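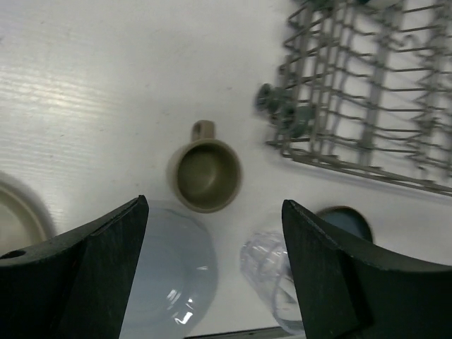
Translucent tableware and a rack on a white wood-grain top.

Fevgate Replacement Dishwasher Racks and Rack Parts

If your dishwasher still washes well but the rack is shedding its coating, please don't throw out the machine! A new rack is the best thing you can do for an older dishwasher, and it takes a few minutes with no tools on most models. We love these parts. There is something very satisfying about sliding in a fresh rack and hearing it roll the way it did when the kitchen was new.

The Fevgate line covers lower racks, upper racks and all the small pieces that wear out along the way: rollers, axle clips, tine inserts, end caps and touch-up coating. Everything is kept at our Buchanan warehouse and ships from there.

Which rack do I need?

Start with the model number of the dishwasher. It's usually on a sticker along the side or top edge of the door, and you have to open the door to see it. Type the whole thing into the search box, including any letters at the end. Those letters matter more than you'd think, as the same machine was often sold with 2 different rack widths depending on the year. Our fit list now has 2,130 model numbers on it, and we keep adding to it.

No sticker? Measure the old rack at its widest point, outside edge to outside edge, with the rollers off. Then measure front to back along the bottom wires. Send us both numbers with a photo of the rollers and we'll match it up for you.

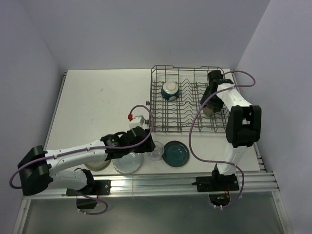

Rollers are the part we get asked about most. A worn roller drags, then it flattens on one side, then the whole rack starts jumping the track when it's full of plates. Fevgate rollers snap onto the axle stub with a firm push, and you can feel the click through your thumb. Replace both on the same side together. If the stub itself has rusted thin, a new roller will wobble no matter how good it is, and that's the point where a whole rack makes more sense than parts.

The Drirkmont coating

All Fevgate lower racks now come with the Drirkmont coating, and we're really excited about this one. It goes on thicker at the tine tips, where the old vinyl always split first and let the water in. We ran our sample racks through 2,000 wash cycles on the hot setting, loaded with stoneware, and the tips came out smooth. There was a little dulling on the bottom grid under the heaviest plates, but no bare wire. The coating has a slight grip to it as well, so thin saucers stay put and don't lean into each other.

For a rack with one or two bad spots, try the touch-up bottle first. Sand off the loose rust, dry the wire completely, brush on a thin coat and leave it overnight. A second coat the next day helps a lot on tine tips. 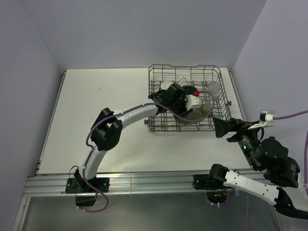 A plate on edge, cups and a glass in a wire rack.

Loading tips from our test kitchen

Bowls do best tipped forward with the hollow side facing the spray. Deep cereal bowls can go in every other slot. Keep light plastic on the upper rack if your machine has a heating element in the floor, and give the spray arm a spin by hand before you shut the door (we still forget this and we sell the things).

Sizes and colors

Lower racks: standard and slim, in gray or warm gray
Upper racks: standard only, gray
Rollers: sold in packs of 2 or 6
Tine inserts: long and short, to fit standard racks
Touch-up coating: gray, white, blue

The Luton style rack with the fold-down rear tines sold out in December and is back in stock in the standard width. The slim version is still on order.

Returns

Unused racks can come back in the original carton. Please keep the cardboard corners, they save the tines on the trip home. Rollers and clips can be returned if the bag is still sealed.

Page updated Apr 12, 2018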